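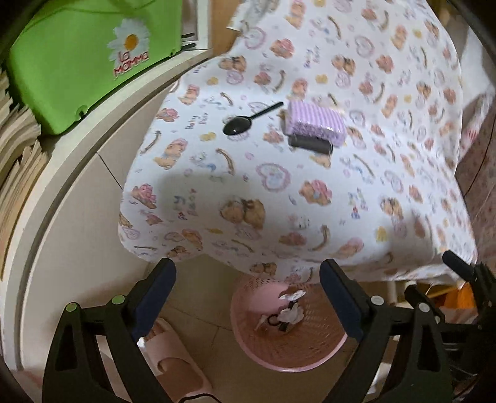 Fig. 3. Spoon and wrapped sponge on printed cloth, gripper in front.

3. Budgeting your gripper kit

1. Set the total first. Ours was 3,000 per station.
2. Price the hand-held gripper. Trotano quote: 2,572, pads included.
3. Add spares – pads, pivot caps, one cable. Kusell set is 265.
4. Small household items for the task list come out of whats left. Mix hard and soft, shiny and dull.

Note: shipping not in the quote. Ask before you sign.

CAUTION: Do not order a second gripper untill the first has been checked in. Returns are slow.

Orders over 500 go to Ebony Kerslake – by end of February.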